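Tidy Drawers at Barnelbridge

Our spring sort-out in the craft room is coming along nicely, and thank you to everyone who has carried a bag of odds and ends up the stairs for us. We began with the small things, as Tharushi Pathirana very sensibly suggested, and gave them a drawer each so that a button no longer has to share with the candle ends. The little black cabinet is a great help with this, being compact enough to stand on the table while you sort and roomy enough to swallow a surprising amount.

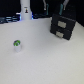
The two-drawer cabinet on the white table, with a small green-topped pot over to the left.

Salma Hamdy has been through the button tin and found 781 of them, which settles a long-running argument, and 64 were odd ones that she has kept back for the children's collage table in May. If you spot your missing coat button among them, do please say so before it becomes somebody's owl!

Fabric is next, and I confess I have been putting it off. We have more than 11 bags of remnants to get through, and my own feeling is that anything bigger than a tea towel should be folded and kept.
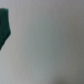 Smaller bits can go in the patchwork basket by the door, whatever the colour, and I will happily take the really tiny scraps home for stuffing draught excluders. Spare jars with lids are still very welcome too, if you have any lurking at the back of a cupboard.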